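The Desk Job After the Desk Job
5 min read

At Cikonden, the sorting of small parts used to be done by 90 people on two shifts. In August the firm began handing the work to arms supplied by Larkine, and the hands that once filled the trays moved to desks.

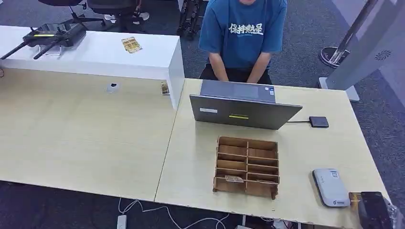

The new post is called cell operator. One operator supervises several arms from a laptop, reviews failed picks and relabels them. A failed pick must be answered within 60 seconds or the arm parks itself and the line behind it stops.

Aurelia Cârstea sorted fasteners for six years before she retrained. The course took 60 hours. "My shoulders are better," she says. "My eyes are worse. Before, I could talk to the woman next to me. Now I watch a queue."

The queue is the main complaint. On a normal shift it delivers 300 exceptions, most of them trivial: a part lying on its side, a card folded over a slot. Operators asked for a ten-minute break every hour and got it at the Furtună site. Briseo, the second site, still runs the old schedule.

Pay rose by one grade. Piece bonuses were dropped, so the fastest sorters earn slightly less than they did by hand. Management has agreed to review the grade after the next contract.

Comments (3)

tray_nine: The parking timeout is adjustable. Ours was doubled and output did not move.

M.: What happened to the sorters who didn't want a laptop?

oldshift: Packing, mostly. Same building, other door.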